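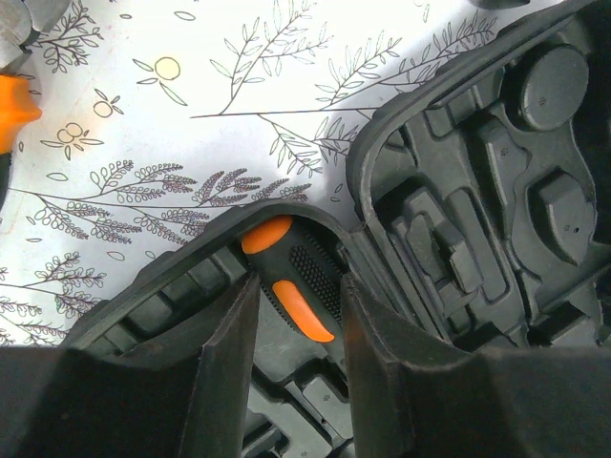 Ticket 2228 – Flornport door closer slams shut
Opened by: Joni Nurmi
Status: Solved

29th August, first note
Back door in the hall bangs hard enough to shake the coat hooks. Closer was fitted in April and was lovely and quiet until this week. Turned the latch valve two full turns clockwise, no change at all.

Reply from Napaporn Rojanasak
Great start! Could you try the sweep valve too? On the Flornport it's the upper one, and it controls most of the swing. Go a quarter turn at a time – these valves are really sensitive. Please also check the arm screw.

Second note
Wow, what a difference! Arm screw was loose, so I snugged it up, then gave the sweep valve a quarter turn. Door now takes 9 seconds to close and clicks shut so softly I had to go and check it. No oil on the body or the floor. Doing the Satia door next, same closer, same bang.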